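# Butcher block top – oil or poly?

**Skirnari**
Got a light butcher-block top, used for food stuff mostly, veggies and so on. Whats the best finish? Don't want to redo it every month.

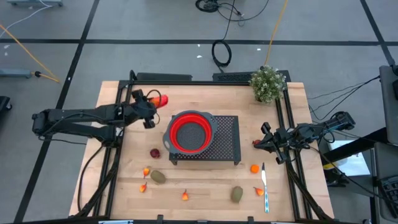
## Replies

**Jenano**
Mineral oil. Wipe on, leave overnight, wipe off. Mine's had 9 coats since August and still looks good. Sand first or it goes blotchy – I skipped that, big regret.

**Chukwu**
oil is fine but needs redoing. Hardwax if you're lazy like me. Do the underside too or it cups, and dont let water sit on teh end grain.

**Bulerstead**
poly. done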